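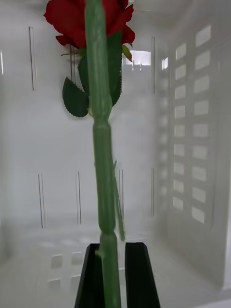 Ticket 34: Gripper stops short or lets go on thin stems
Opened by: Graham Bellamy
Opened: 27 January 2020
Location: Fernton shared workshop, back bench
Status: Open, waiting on part
Priority: Normal

Problem

The arm is picking artificial flowers out of a white plastic crate and standing them in a rack. Thick stems are fine most of the time. On thin ones the gripper reports closed, the arm lifts, and the flower either stays behind or swings around and drops on the way over. Same program, same speed, same pick height for all of them.

Setup

Arm: home build, six joints, printed links
Gripper: two finger, one Waltico servo, black tapered fingers
Controller: Cevier board, stock firmware
Camera: small USB camera on the wrist, looking out past the fingers
Supply: shared bench supply, also feeds the work light

What I tried first

Restarted the controller and re-homed the arm. No change.

Swapped the gripper servo cable for a spare. No change, but the old one had a nick in the jacket near the connector so I threw it out.

Checked the bench supply with a meter while the gripper closed. It dips a little when the servo starts and comes right back. I moved the work light to a wall outlet anyway.

Took the fingers off and cleaned the pads with alcohol. That helped for a few picks and then it went back to what it was doing.

Log entry 1

Ran 90 picks with mixed stems and wrote down which ones failed. 28 failed. Nearly all of those were thin stems. The few thick ones that failed were gripped right on a swollen joint, where the stem rolls as the fingers come in. I moved the pick point in the program so it goes for a straight section between joints. Have not had a thick one fail since, so I'm treating that part as a separate problem and closed.

Log entry 2

The controller decides the gripper is closed when the servo current goes over a threshold. The threshold was set low because Gökçe used the same gripper for foam blocks before me and didn't want dents in them. With a low threshold, any friction in the linkage looks like contact. I raised it from the default one step at a time. Two steps up the thin stems held better. Three steps up the servo got warm and started to buzz, so I went back to two.

Also added a wait of 400 ms between "closed" and the start of the lift. Before that the arm was moving while the fingers were still settling.

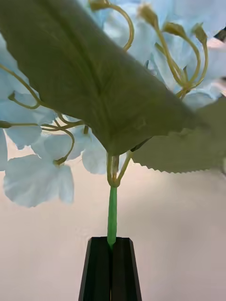 Pick height matters more than I thought, and I had it set from the top of the thick stems. The program takes the stem position from the wrist camera but the height is a fixed number. With the blue spray the bright green stem is only caught at the very top of the seam between the fingers, and its blunt end is just inside the gap. There is hardly any pad on it, and all the leaves and petals are above the grip pulling on it. Raising the threshold won't fix that. The fingers need to start higher on the flower so that more of the stem goes down between the pads.

Log entry 3

Made the pick height a setting per flower type. Raised it on the short-stemmed ones until the leaves were just clear of the fingertips. Drops in transit mostly stopped. They can still turn in the grip if the arm swings fast at the base, so I cut the base joint speed for the move to the rack.

The camera gets a faceful of leaf when the flower is that close. The stem finder loses the stem and locks onto whatever green edge it finds. I turned off tracking after the close command, it only needs the position before that.

Log entry 4

Checked the linkage by hand with the power off. The right finger has play at its pivot, enough to feel. The left one is tight. On a closed gripper the right one can be pushed away from the left at the tip without the servo moving. This would explain why some picks look closed to the controller and aren't holding much.

Shimmed the pivot with a strip cut from a drink can. Better, but the shim walked out by the end of the evening.

Reply from Gökçe

The pivot bushing on that side was already worn when I had it. I drilled it out once and put in a bigger screw, so a standard bushing won't fit unless you print a new finger base. The file is on the workshop computer in the gripper folder. Print it solid. The first one I did with normal infill cracked at the screw.

Graham

Thanks. Found the file and started the print. Bushing is ordered and should be here in February. Until then I'm running thick stems only, with these settings:

Close threshold: default plus two steps
Wait after close: as in entry 2
Pick height: per flower type
Tracking after close: off
Base joint speed on the rack move: reduced

If anyone else uses the arm before the part comes in, please leave the threshold where it is or write down what you changed it to. Will rerun the same set of picks with the new base fitted and post the count in this ticket.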